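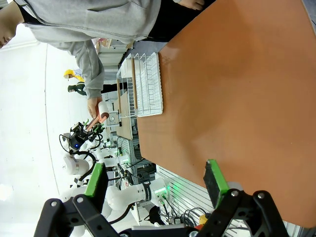
Oratile Mokgethi wants the board stood up by the rack, not under it, and says the last version of this guide had people laying it flat where the drips go. Fixed below. Read section 4 again even if you've done this before.

## 4. Setting up the dish rack and the tabletop

For the Skesberg wire rack and the Lundel board. If you have the older Delorme rack the steps are the same, skip step 3 (no feet to fit).

**Before you start**

- Clear the tabletop. Everything off, including cups somebody is still using.
- Wipe it with a damp cloth, then a dry one. No scouring pads – they leave dull patches on the finish and you can't buff them out.
- Have ready: rack, board, feet (bag of 5, one is a spare), two cloths.

### 4.1 Placing the rack

1. Unpack the rack. Hold it by the base, not by the wires.
2. Check the wires. All upright, all evenly spaced. A bent one can be eased back by hand, slowly. No pliers.
3. Press the feet into the holes under the base, one per corner. Should click. If one won't click turn it a quarter and try again.
4. Set the rack near the edge of the table, long side running along it. Leave a hand's width between base and edge.
5. Push down on each corner. If it rocks, a foot is not all the way in. Go back to step 3.

> **Caution:** Don't let the rack hang over the edge, not even a little. A full load of plates can tip it.

### 4.2 Standing the board

1. Dry the board both sides. Wet wood against the table leaves a mark by morning.
2. Stand it on its long edge by the end of the rack.
3. Lean it back slightly so it doesnt fall when the rack gets bumped.
4. Turn it end for end once a week.

**Note:** Oil the board before first use and again in March. Food-safe oil only, thin coat, leave 15 minutes, wipe off whatever is left. Don't stand it back up till it feels dry to the touch.

### 4.3 Loading

Plates first, back to front, all facing the same way. Bowls next, tipped so they drain. Cups and tumblers last.

- Tall things at the ends. Never in the middle, they knock the plates when you reach over.
- Bottles and anything with a lid: take the lid off, dry the two parts separately. Lids left on trap water and start to smell.
- Plastic dries slower than china. Give it room or finish it with a cloth.
- Knives do not go in this rack. Knife block or drawer.

Max load is on the label under the base. Don't guess. If the label has come off, ask for a new one and quote part number 3749.

> **Caution:** When handing something across the table, hold on until the other person has it. Smooth top – cups slide further than you'd think.

### 4.4 Emptying and cleaning

1. Unload from the front.
2. Lift the rack straight up. Dont drag it, the feet can scratch.
3. Tip any water into the sink.
4. Wash the base with warm water and dish soap. Old toothbrush for where the wires meet the base.
5. Wipe the table where the rack stood. Dry it before the rack goes back.

Chalky film on the wires: 400 ml warm water plus a good splash of white vinegar, cloth it on, wait 5 minutes, rinse. Not on the board, not on the tabletop.

### 4.5 If something's off

**Rack wobbles** – loose foot, see 4.1.

**Rust spots on wires** – coating is chipped. Stop using it, order a replacement from Clandar.

**Board has warped** – usualy dried flat on one side. Dampen the hollow side, lay it hollow side down on a towel overnight. If it's still bent, replace.

**Water rings on the table** – dry cloth first, then a little polish. Deeper marks go to Inmaculada Aguirre, don't sand anything yourself.

Spare feet and labels: see section 7.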